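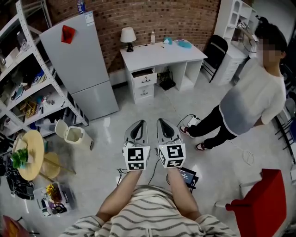
Saturday at the Maltunen open day

Maltunen opened its collection rooms to visitors on Saturday, from ten in the morning. I went with two people from our evening electronics class. The building is a former shop with offices upstairs, a short walk from the Zitar bus stop. We signed in at the front, left our coats on a rail, and were put in a group of 9.

Tia Sowerby took us around. She runs the daily schedule for Flemero, the project that uses most of the rooms. The aim of Flemero is to teach a robot arm ordinary household jobs by giving it a lot of examples done by people. The arm itself is kept at another site, and the examples are made here.

The rooms

There are five rooms, each set up as a different part of a home. The one we spent longest in has a brick wall, a white desk with a lamp on it, a tall refrigerator, crowded metal shelves and a round table with a plant. Furniture gets moved every week, and the small things on the shelves are swapped more often than that. Sowerby said an early version of the system learned one kitchen very well and then could not cope when the table was turned sideways.

The grippers

The person recording holds a gripper in each hand. They are gray and come to a point, and each has a white cube behind it with black-and-white patterns printed on it. The patterns let the software work out where each gripper is and which way it is tilted. The view comes from a camera worn on the head, so the recording has both the hands and whatever the person was looking at. Thin cables run from the grippers down toward the floor. One of our group asked if they get in the way. Sowerby said you learn to step around them in a day or two, and that a wireless pair is being tested in March.

A second member of staff stands in the room during a session. She reads out the next task, resets the objects and marks the bad takes.

How a session goes

A task is one line on a sheet: open the top drawer, put the cloth in the basket, move the bottle to the table. The recorder does it at a normal pace, returns to the starting position and waits for the next one. A shift has a target of 200 takes. Fumbled ones are kept if the person recovers and finishes the job, and these are tagged separately. Takes where a hand goes out of view for too long are thrown out.

People work in blocks of 17 minutes with a break after each. I asked why that number and was told it was simply what the first crew settled on. Your forearms do get tired. I had a turn with the practice pair in the hallway and managed to pick up a sponge on the third try. Closing the fingers is easy enough, but judging how far away the tips are takes longer.

Upstairs

The office upstairs is where takes get checked. Two reviewers were going through the previous day's files at double speed, adding a start mark and an end mark to each. The labeling program is called Delić and was written in-house. It crashed once while we watched and came back with nothing lost.

Practical notes

The tour takes a little over an hour and is free. Rooms in use can be viewed from the doorway only, and visitors may not take their own video. Wear flat shoes, the floors are smooth. Coffee was set out at the end, but the nearest place for lunch is back by the bus stop. Sowerby said they expect to hold another open day in the fall and that anyone who wants to try a paid recording shift can leave a name at the desk.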